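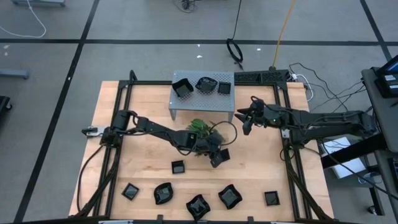
*The gray riser at the back of the butcher-block table, with three black dishes on top.*

**Dimlow perforated riser, gray**
Rating: 7 out of 10

I bought this to get small dishes up off the work surface so there would be more room in front of them. It's a low metal shelf with a flat top full of tiny holes and a short leg at each corner. Dimlow sells it in white and gray. Mine is the gray, model 664.

Setup took 2 minutes. The legs fold out and click. One was stiff the first time and has been fine since.

The top holds three dishes in a row, which was what I wanted. The scalloped bowl goes in the middle and the small flat dish goes on the right. The square bowl is on the left, tipped with one rim toward the front. I like it that way for reaching in. If you keep all your bowls flat you'll find there's a bit more space to play with.

The holes are good for crumbs and potting soil, which fall through to the table. You do have to lift the whole thing to wipe up. I keep a small green plant on the same table, so I do this more than most people would.

Things I don't like:

- The bare feet slide on wood. I added felt pads from Rustad and that fixed it.
- Dust sits in the holes. A dry paintbrush gets it out, a cloth doesn't.
- It's too low to store anything tall underneath. Mine has a folded towel under it some days and that's the limit.

I had the Mukow riser before this. It was taller and cheaper, but the top bowed in the middle and the coating chipped in the first month. The Dimlow cost 30 dollars and the top is still flat after a summer of daily use.

I'd buy it again at that price. If they made a longer one I'd get that instead.

Posted 8/11/22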